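Search this site
Go
Game Studies Basics – Handout 9: Remasters, Ports and Collections
2023-07-28 | By Lakshmi Nambiar
Print this page | E-mail this page 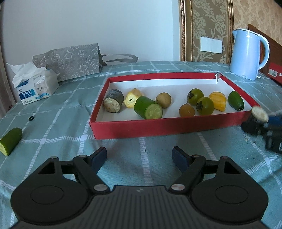

Toy fruit and vegetable pieces in a shallow box on a plaid tablecloth.

Terms for this unit

A port is the same game moved to another system. The art and the levels stay mostly as they were, and the work goes into controls, menus and frame rate. A remaster keeps the original game code but replaces textures, sound or both. A remake is built again from nothing, and the old game is used as a reference. Publishers mix these words up in their ads, so check what was changed before you use one in your paper.

Case for class: Fado and Fado 2

Fado was a small adventure game from the studio Luvham. It had 21 levels and a save system that only worked between them. When Hegde bought the rights, it put both games in one package with a shared menu. The first game got new textures and a save-anywhere option. The second was left alone except for wide-screen support. By our terms the package holds one remaster and one port.

Players complained about the first game's jump timing. The old version tied movement to frame rate, and at the higher rate the character fell faster. Hegde patched this in October, after roughly 300 reports on its forum. Keep this case in mind when we get to physics and timing – it comes up again.

Why collections get made

Old discs stop working on new machines. A collection also costs less than a new game and can go out while a sequel is still in production. Wurura, which we cover in the next handout, went the other way and sold each old game separately.

For next class

Read the two Wurura reviews in the course folder. Pick one older game you have played on two systems and write a page on what changed. Name the system for each version. Screenshots are fine but do not count toward the page.

Print this page | E-mail this page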